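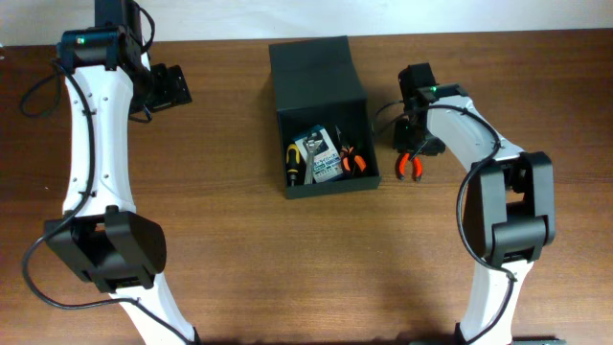 Preguntas frecuentes sobre fundas y maletas para equipo de audio

¿Qué diferencia hay entre la serie Benov y la serie Dratudeo?
Las maletas Benov son rígidas, con cierre a presión y junta de goma en la tapa. Las Dratudeo son fundas semirrígidas de nailon con cremallera y asa. Para viajar en furgoneta o facturar en avión recomendamos las primeras.

¿Cuántos transmisores de petaca caben en la maleta pequeña?
Tres, con sus micrófonos de solapa y un receptor de medio rack. La espuma trae además dos huecos para pilas.

¿Puedo pedir la espuma sin cortar?
Sí. Se sirve precortada en cubos que se retiran a mano. Si prefiere un corte a medida, envíenos las dimensiones del equipo con el cable desconectado. El plazo del corte es de 5 días laborables y la espuma cortada a medida no admite devolución.

¿Las maletas son estancas?
La serie Benov resiste lluvia y salpicaduras con la tapa bien cerrada. No está pensada para sumergirse. La serie Dratudeo no lleva junta.

La tapa no abre después de un vuelo. ¿Qué hago?
Gire la válvula de presión que hay junto al asa, espere unos segundos y vuelva a cerrarla antes de guardar la maleta. No fuerce los cierres con un destornillador.

¿Venden recambios?
Tenemos cierres, asas, ruedas y juntas. Indique en el pedido la referencia grabada en la base. Para los modelos Dissanayake, ya descatalogados, solo quedan asas.

¿Qué garantía tienen?
2 años por defectos de fabricación. No cubre golpes, ruedas gastadas ni cremalleras rotas por exceso de carga.

¿Se pueden alquilar?
Sí, a través de Hirer, con un mínimo de 2 jornadas. La fianza se devuelve cuando se revisa el material. En diciembre conviene reservar con antelación.

¿Cómo se limpian?
Con un paño húmedo y jabón neutro. La espuma se saca y se aspira. Evite el alcohol en las juntas.

¿Hacen envíos a Canarias, Ceuta y Melilla?
Sí, con portes e impuestos a cargo del comprador. Solicite presupuesto antes de hacer el pedido.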